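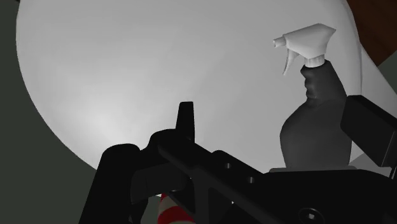

Chapter 8
Where Do Visitors Eat?

I spent my first season in tourism sending people to the wrong restaurants. I was working the front desk of a small hotel in Mivau, a harbour town with more places to eat than it had parking spaces, and whenever a guest asked me where to go for dinner I gave them my own favourite. It was a noisy grill up the hill (I still love it!) and it was hopeless for anybody with a pushchair, a bad knee or an early ferry.

My manager, Imad Qaisi, put up with this until October and then handed me a notebook. Before I named a single restaurant, he said, I was to ask the guests how far they wanted to walk, when they'd last eaten and whether the evening was a treat or just a meal. I've used those three questions ever since, and you'll meet them again in the exercises.

In this chapter we'll look at how visitors choose where to eat, and what a town can do to help them. We'll spend most of our time in two places. Mivau you've met already. Urkton is inland, smaller and much less pretty, and yet visitors there tend to stay for dinner, which puzzled me for years. I'll also borrow from a survey I ran with my students, in which 188 day trippers told us where they'd had lunch and how they'd found it. Only 36 of them had booked. 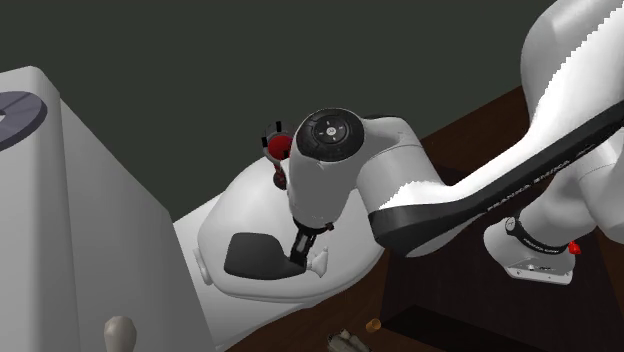
First impressions come up early, in section 8.2, and they begin well before the food arrives. People look through the window, glance at the nearest table and decide, often while they're still walking. I ask my classes to think about plain contrast here. Something large, white and rounded on a dark wooden surface catches the eye from a good way off, and a pale bowl or a big serving dish by the window can do the same job without costing the owner a penny.

After that we turn to menus, prices and opening hours. Do read the Vrettos case study before section 8.4, even if you're short of time. It's the story of a family dining room with 96 seats that kept closing just as the evening boat came in, and I'll be asking you what you would have done about it.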